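Rechercher dans la revue Mots-clés, auteur, titre OK

Octobre – par Ivone Brandão

3. Ranger sans meuble : fruits, légumes et fournitures sur une surface partagée

La littérature sur le désordre domestique s'intéresse volontiers aux placards, aux greniers et aux garages, lieux nobles où l'accumulation a quelque chose d'épique. La table l'est beaucoup moins. Elle reçoit pourtant tout ce qui n'a pas encore de place, et souvent ce qui n'en aura jamais. Dans l'enquête Stetik, 911 foyers ont décrit le contenu de leur table principale ; le dépouillement a livré 3 514 mentions d'objets, dont une part embarrassante relevait de la rubrique « divers », que nous avions eu l'imprudence de proposer.

Le cas qui nous retient ici est celui du voisinage entre denrées et fournitures de bureau. Un marqueur bleu, un citron, une mandarine et un piment rouge (figure 3) n'appartiennent à aucune catégorie commune, sauf celle des choses que l'on pose en arrivant.

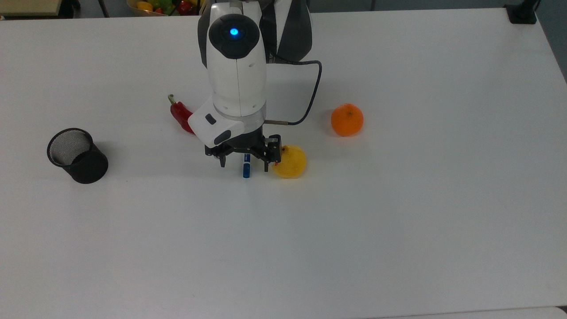

Faut-il pour autant les séparer d'après leur usage ? Les répondants le font quand on le leur demande, et beaucoup moins volontiers le reste du temps : ils regroupent par taille, par couleur ou par proximité de la main, puis justifient l'ensemble après coup avec un aplomb remarquable.

Brito appelle « tri de confort » cette manière de procéder. Le terme est indulgent. Appliqué à nos données, il couvre aussi bien la corbeille où le piment tient compagnie aux agrumes que le tiroir où l'on retrouve, en octobre, un citron entré avec les stylos au printemps. Nous le conservons faute de mieux, en précisant que le confort en question est celui de la personne qui pose, rarement celui de la personne qui cherche.

Le pot à crayons occupe dans ce dispositif une position singulière. C'est le seul contenant de la série dont la fonction soit à peu près indiscutée, et l'un des moins obéis. Le marqueur reste couché à côté du piment, le pot en maille noire se tient vide près du bord, et le modèle de Hutero, selon lequel un contenant visible « appelle » son contenu, en sort un peu fatigué. 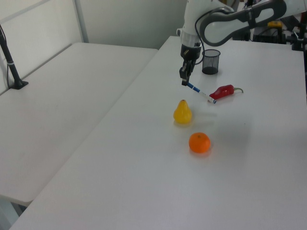
On objectera que la distance compte. Nous l'avons pensé aussi, et le protocole Kemholm prévoyait donc une variante où le contenant était placé à portée immédiate. Les participants ont alors rangé davantage de stylos – ainsi que des clés, deux noix et un ticket de caisse. Le contenant appelle bien quelque chose, mais il n'est pas regardant. Quant aux fruits, ils ont conservé leur place sur le plateau, où leur forme leur tient apparemment lieu de rangement.

Contact : secrétariat de la revue | © Tous droits réservés | Haut de page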